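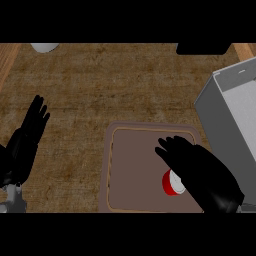

Wood tabletop with two robot arms, computer render.

Clinden revival: is anyone still watching?
TV Talk > Comedies > Returning Shows

porchlight_29
October 2, 2020
I watched the first four episodes of the new Clinden over two nights and I'm split on it. The old house set is back and the theme song is the same recording as far as I can tell. Most of the cast came back too. But the pacing feels off. The original ran on quick kitchen arguments and this one keeps stopping so somebody can have a serious talk on the porch. Is it worth finishing the season?

mrs_dunmore
Finish it. Episode six is the best one and it's mostly the two sisters stuck at the bus station. The porch talks get shorter after that.

Kettle Road
I quit after three. They wrote out the grandfather with one line about Arizona. He was in nearly 200 episodes of the original and he gets one line.

mrs_dunmore
The actor retired, Kettle Road. What were they supposed to do, recast him?

Kettle Road
Recasting would have been worse, I agree. But give him a phone call or a letter. Lindsay did a whole episode when their neighbor left and that show had a third of the budget.

tapedeck
Lindsay also got canceled after 29 episodes so I'm not sure it's the model to follow.

Kettle Road
It got canceled because they moved it to Saturday. The numbers were fine in April.

porchlight_29
OK, I forgot about the bus station one, people at work mentioned it. Does the new boyfriend stay around? I can't tell if he's meant to be likable.

tapedeck
He stays. Valbona Kolev wrote the episode where he meets the family and it's decent. She wrote for the last two seasons of the old show so she knows how those people talk. The ones she didn't write are where it goes flat, in my opinion. Look at the credits on episode two and then on episode six.

Hal in 341
I don't agree with that. Episode two is funny. The garage sale scene got more laughs in my house than anything in the bus station. My wife likes the porch talks, by the way. The characters are 20 years older and they have things to talk about.

mrs_dunmore
I liked the garage sale. I could do without the laugh track over it though. Was it always that loud?

tapedeck
It was louder on the original. I have the Trolto DVDs and you can hear the same man laughing in every episode of season one.

Kettle Road
Don't buy the Trolto set if anyone is thinking about it. They swapped out the music in the prom episode and cut a couple of minutes from the finale. The older Nudow release has the full versions but it's hard to find. I paid 100 dollars for mine and the case was cracked.

Hal in 341
Library has the Nudow one here. Disc three skips.

porchlight_29
Thanks all. I'll keep going through six at least and report back. If the boyfriend gets a porch talk of his own I'm out.

mrs_dunmore
He gets one in five - sorry. You can fold laundry during it.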